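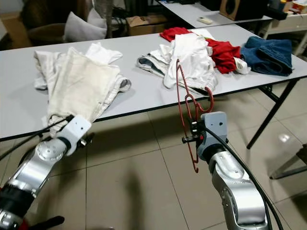
Section 7: When the hang job stops halfway

I wrote most of this section after a bad afternoon with our own Linudus two-arm set, so it's longer than the others. If you've got a stopped robot in front of you right now, skip to 7.2 and come back for the rest once the arms are parked.

7.1 What the fault looks like

The hang job has two halves. One arm picks up the hanger, the other one drags a garment off the pile, and then the two of them work together to get the hanger into the neckline and carry the lot over to the rack. Nearly all the trouble I've had comes in that second half, when both arms are hanging on to the same shirt.

What happened to us was this. The right gripper had hold of the shoulder and the end of the hanger at the same time, as it should. The left arm finished its move a bit early and started back toward home without opening. So now you've got two arms pulling a T-shirt in opposite directions – the shirt stretched, the hanger bowed, and then the hanger let go at the hook and shot across the floor tiles. It landed well past the chair I'd been sitting in a minute earlier!

The controller showed code 63 (grip held during retract). On the older Osuvmont firmware you'll get the same code with no text beside it, and the arms may sit there still pulling. Treat a 63 as a loaded gripper every time.

CAUTION: A plastic hanger under tension can snap or spring. Don't lean in to look. Stand back behind the floor line, hit the stop, and put your safety glasses on before you go any closer.

CAUTION: Never try to tug the garment free by hand while the arms are powered. I know it looks like an easy fix. Rezaul Hettiarachchi tried it with a pair of trousers and got a very sore thumb out of it.

7.2 Getting the arms apart safely

1. Press the red stop on the pendant. Wait for the brakes to click on both arms.

2. Look at the fabric from where you're standing. If it's pulled tight, leave it and go to step 3. If it's slack, you can go straight to step 5.

3. Switch the pendant to Hand Guide and pick LEFT ONLY. Do not pick BOTH. With BOTH selected the arms mirror each other, and a push in on one side can turn into a pull on the other.

4. Ease the left wrist in toward the right one until the cloth sags. Go slowly, and keep your other hand off the right arm.

5. Hold the garment from underneath with a flat hand, well clear of the fingers, and open the left gripper from the pendant.

6. Open the right gripper last. The hanger will drop along with the shirt, so be ready for it.

7. Check that the wrist cables haven't looped around an elbow before you send anything home. Ours had.

8. Send the arms home one at a time, left then right.

Note: if the gripper won't open from the pendant, don't pry the fingers. Cut the power at the wall, wait 2 minutes, and use the release screw under the wrist cover (see Section 3).

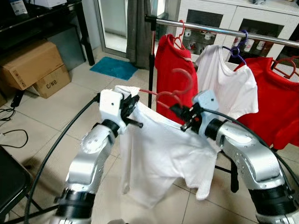 Both grippers on the shirt, hanger in the neckline: the point in the job where a code 63 is most likely.

7.3 Stopping it from happening again

The cause, for us, was the release timer. The Gistach gripper reports "open" when it's been told to open, and the arm believes it. Judit Lakatos went through the log and found the left arm leaving 1,145 milliseconds before the fingers had moved at all.

1. Go to Settings, then Grip, then Release Check.

2. Change it from Command to Position. The arm will now wait until it can tell the fingers have opened.

3. Set Pull Limit to 3. It comes from the factory switched off, which I think is nuts, but there you go.

4. Save, and restart the controller. The change doesn't take until you do.

5. Run the job with one old T-shirt and one hanger, with your hand on the stop.

Note: denim and other heavy stuff may trip the Pull Limit just from its own weight. Leave the jeans for last, or fold them and keep them out of the hang job altogether.

7.4 Before you start up again

Throw out any hanger that's been bent, even if it looks fine once it's sprung back. Run a finger along the gripper pads and wipe off the lint. Then give the rack a shake – if the rail has been bumped out of place, redo the rack position in Section 5 or you'll be picking shirts up off the floor.

If you get a second 63 after changing the settings, stop there and send the log to Kuusisto support along with the serial numbers from both wrists.

Section last revised 2019-10-16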